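Restrepo Fund - Interim progress report
Project: Shared handling examples for small electronics assembly
Grant holder: Rutden
Report prepared: Sunday, September 29, 2024

1. Where we are

The collection stage is open and running to the revised plan. At the close of this reporting period we hold 1429 accepted episodes from the two-arm station at the Dridimside workshop. An episode is one complete attempt at a task, from the arms leaving their rest position to the arms returning to it, with joint readings and all camera views saved together.

The original plan had collection starting in January. It started later than that, as we said in our last report, and the delay came from the controller for the second arm. No further time has been lost to that fault. We are not asking for a change to the end date.

2. Work in this period

We agreed with the Fund that this period would concentrate on small parts with leads attached. Earlier sessions used rigid parts only, and the model trained on them did poorly when a cable was involved. It would grip the part well enough and then move as though the cable did not exist. The only cure we know of is more examples with cables in them, lying in as many different ways as we can manage.

The task list now has six entries. Four of them involve a cable or a wired part and two are rigid-part tasks carried over for comparison. The station has yellow bins at either side and a steel tray lined with white paper in the middle. Operators drive both arms by hand control and are asked to work at a steady pace, without stopping to correct small misalignments unless the grip is clearly wrong.

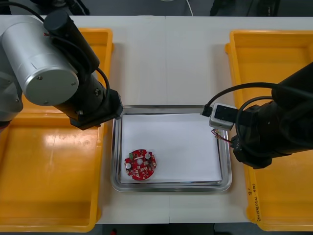
The two-arm station, with a wired module in the right gripper.

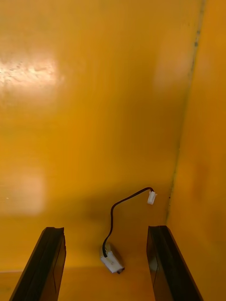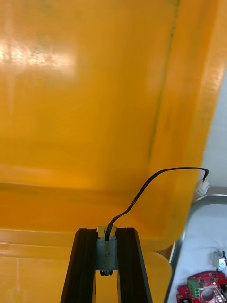

Each episode is given a task name, a start layout and a result. Results are marked as complete, partial or failed. We keep the failed ones. They are stored apart from the main set and are not included in the total given in section 1, but the training side has asked for them and we expect to use them in the next stage.

Layouts are changed between episodes. In the first weeks this was left to the operator, and when we went back over the recordings we found that people tended to put parts down in the same few places. We now issue a printed layout sheet at the start of each session. It slows the work a little and the spread of starting positions is much better for it.

3. Problems

Glare. The bins are glossy and the ceiling lights reflect in them. On the wrist cameras this can wash out part of the view. We have tried turning off one row of lights, which reduced the glare but left the tray too dark for the fixed camera. For now we have left the lighting as it was. Any final system will have to cope with shiny containers, so we do not think the affected episodes should be thrown away, but they are tagged so that they can be left out if needed.

Wear on leads. Repeated gripping is hard on thin wires and small plugs. Parts are checked at the start of each session and worn ones replaced. This has been charged to consumables and that line is now ahead of where we expected it to be. We can cover it from the travel line, which is underspent, and would like the Fund's agreement to do so.

Timing. Two batches had the camera records out of step with the joint readings. Both were found at the weekly check and have been removed from the total. The recording software, Narnar, has been updated and now refuses to start if the clocks disagree.

4. Checks on quality

One person reviews each batch who did not record it. They watch a sample at normal speed, compare the result marked with what the recording shows, and send back anything doubtful. Most returned episodes have been disagreements over what counts as partial. We have rewritten that part of the operator notes - a part that is gripped and lifted but set down in the wrong place is now always partial, whatever the reason.

5. Next period

- Continue the four cable tasks, with new lead lengths and plug types.
- Train a first model on the combined set and test it at the Dridimside station.
- Send the Fund a short written note on the test results before the next full report.
- Decide whether the two rigid-part tasks are still needed.

The budget table and the updated risk list are attached separately.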